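Thursday again, so another "the four-day week fixes everything" post in my feed. I have doubts.

Ultstead tried it for 6 months. Everyone quotes the happy survey - 297 replies, all collected in the first 2 weeks.

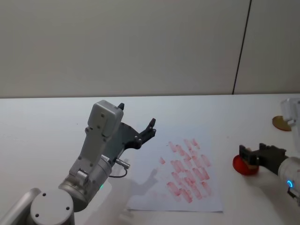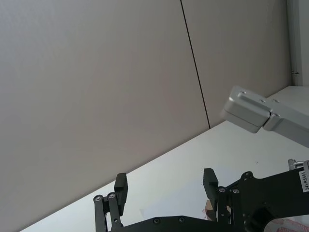
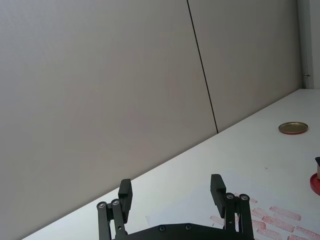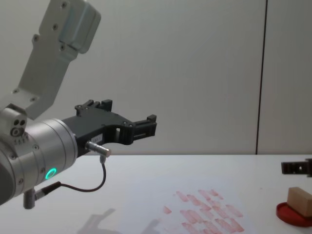

So did people work fewer hours?

Mostly they moved them. Senad Georgiev kept his own log and his Fridays just turned into long Wednesdays.

Nurmi is starting the same thing in November. Same consultant, same slides.

I'd like the day off too - I just want to see the overtime sheets first. Paavo Riihimäki says they're coming. He said that in spring.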